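Notebook, bench planning, 22 May 2023
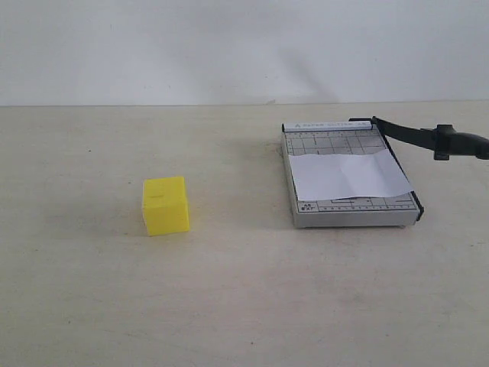 Manipulation Group, Nerix Lab, ground floor

Equipment request for the November round. Writing this down before the meeting with Deming so the numbers and the reasoning are in one place. Lorena, please correct anything about the arm, you know it better than I do.

Where we are

The task set for the small bench is now fixed at nine tasks. The paper cutter one is the newest and the one that drives most of the list below. The cutter is an A5 size with a metal base and a black lever. The start state is lever up, one sheet on the board, yellow cube off to the left. The cube is the reference object we use in all the tasks, so it stays on the list of things that must be easy to replace.

Brenda asked why we don't move to a bigger cutter with a longer lever. I looked at it. A longer lever means a longer arc, and the arm we have runs out of comfortable reach near the top of the arc already if the base stays where it is bolted. Staying with A5.

What we need to buy

Second arm. Same model as the first, from Zultenau. The task needs one hand to hold the sheet and another to bring the lever down. We tried to plan it with a single arm and a clamp on the sheet, and it can be done, but then the clamp has to be set by a person between runs, and we are back to someone sitting at the bench all day. Javiera has the quote. Lead time on the quote is 45 working days, which puts the order date well ahead of November if we want it on the bench by then.

Gripper fingers. The stock fingers are too wide for paper. Plandberg sells a narrow set with replaceable pads. Two sets, plus spare pads. The pads are what wears. I would order a year of pads at once, because shipping on a small order costs nearly as much as the pads.

Force sensor for the wrist. Lorena wants one on the lever side only. I had two on the first draft and took one off. The sheet side doesn't push hard enough to need it, and if we find out later that it does, the mount is the same and we can add it then.

Spare cutters. We have one. Jurgita says order four more of the same type now, since small office goods get redesigned without notice and a different hinge would mean redoing the lever task from the start. Agreed. These are cheap and come out of consumables, so they don't need to go in the November request.

Paper. Also consumables. Used sheets get wavy after being handled a few times and we haven't settled whether to throw those out or keep them in. Deming wants them kept, as a fair test of the grasp. I would like half and half. For the budget I assumed 200 sheets a week, which covers either choice.

Cubes. Print our own. The yellow filament is nearly finished. Javiera to add a spool to the next workshop order, same matte yellow. Please don't accept glossy if they are out of matte, it gives highlights on the top face.

What I left out

A new table. The top has smudges and streaks but it is flat. Not worth the money this year.

Backdrop panels. The plain gray wall is fine. There is a faint diagonal shadow on it over the cutter. Brenda suggested a diffuser. A diffuser is 371 from Navarrete with the stand, and I'd rather try moving the lamp first. If moving the lamp does nothing, it goes on the list as a late item.

A linear rail for the arm base. This would solve the reach question and let us use one arm at two benches. It is also the most expensive thing anybody has proposed, and it needs floor work. Parked until next year.

Safety

Has to be in the request or it will be sent back. The cutter is a real blade and the strip at the top of the board has a warning triangle on it. Rules as they stand in the draft:

Lever down whenever a person is setting up and the arm is powered.
Sheet goes on the board before the lever is raised.
No hands on the board with the arm enabled, including to straighten a sheet.
Stop button within reach of whoever is sitting at the bench.

With two arms the second rule gets awkward, since the plan is for the second arm to place the sheet with the lever already up. That is fine for the arm but the rule has to say it applies to people. Jurgita will reword it. We also need a second stop button, or one button that stops both arms. One button for both is the better option and Zultenau says their controller box supports it. Ask them to put that in writing on the quote.

Running costs

Service plan on the first arm ends before the second would arrive. Javiera asked whether both can go on one plan with one renewal date. Waiting for a reply. If not, I will budget two plans and we can give back the difference.

Power: the bench strip is already full. Need one more outlet on the left side. Facilities job, no charge to us, but it has to be booked early.

To do

Me: fill in the request form, attach the task list.
Lorena: check that both arm bases fit on the bench with the cutter between them. Tape the outline on the table before we order.
Javiera: updated Zultenau quote with the shared stop. Filament.
Jurgita: safety wording, four cutters.
Brenda: move the lamp and note what happens to the wall shadow.
Deming: decide on the used paper.

Open question for Deming: if only part of the money comes through, do we take the second arm without the force sensor, or the sensor and fingers now and the arm next year? I lean toward the arm. Lorena leans the other way, and her point is that a single arm with a good sensor could still do six of the nine tasks properly. Need a decision before the form goes in, as it asks for a priority order.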